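Noodles, Rice and Pasta by Weight
Handout 2, Basic Kitchen Skills, January evening group
Prepared by So-yul Kong, Clunadbridge Adult Learning

Welcome back, everyone, and thank you for the lovely messages after the soup night. This handout goes with the session on weighing dry noodles, and I have tried to write down most of what I say out loud at the counter, including the bits I always forget and have to shout over the sound of the tap. Please bring it with you, and a pencil too, as there is space on the back for your own numbers.

Keep your scale and your plate side by side with a good stretch of counter between them. Thin white noodles need more elbow room than you would think!

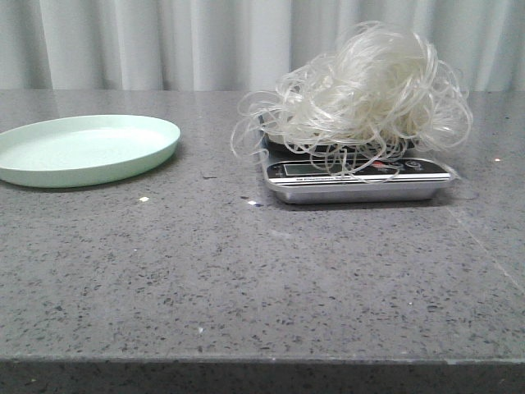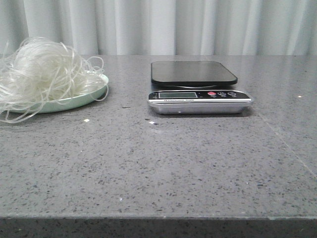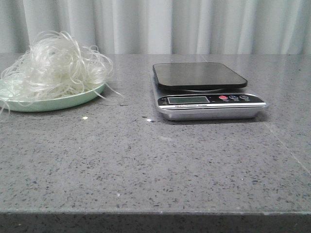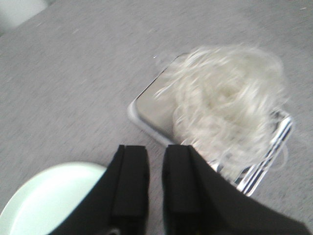

Let's talk about zero first. Every digital scale has a button marked tare or zero, and you will use it more than any other. Set the scale on a flat part of the counter, switch it on, and wait until the display settles. If you are using a bowl, put the bowl on now and press the button, so that the bowl drops out of the sum. Man-sik Ra, who teaches the Guvwood group, likes to have his students write the weight of their favorite bowl on a bit of tape stuck underneath it. I have started doing the same at home — my big mixing bowl is 1230 grams, and I am forever glad to know it when I have already filled it and forgotten to press the button.

Dry noodles are springy. They come out of the packet in a nest, and the nest grips itself, so a small tug in one place tends to bring the whole thing along. Hold the bundle low down with one hand and ease a portion away with the other, close to the surface. Snipping with kitchen scissors is perfectly fine. Do it inside a large paper bag if you can, or you will be finding little bits under the toaster until spring (I speak from experience).

Watch for strands that hang over the side of the scale. If they touch the counter, the counter is holding up part of the weight and your reading will come out low. Tuck them in, or use a wider bowl, then let go completely before you read the number. A hand resting on the pile will push it up, and so will leaning in with a sleeve.

A big fluffy heap can weigh surprisingly little, and this is where most of us go wrong with glass noodles and rice vermicelli. We cook by eye, the heap looks right for the family, and then it softens and settles and somebody is still hungry. Or we go the other way and eat leftovers for days. In class we will each make a guess, write it down, and then weigh. My own last guess was so far off that I have decided to keep it private. The portion came to 219 grams and fed the four of us nicely, with vegetables and an egg each.

Before the next session, please weigh three things from your cupboard at home and note them down with the date. If you are practicing with the Ondo recipe sheet, use the dry weights printed in the left column. The cooked weights are on the right, and they are only there for planning lunches.

Sheets for anyone who missed the soup night are in the blue folder by the door. Aprons can go back on the hooks, and the scales live on the second shelf, with nothing stacked on top of them, please.

Last revised December 29, 2019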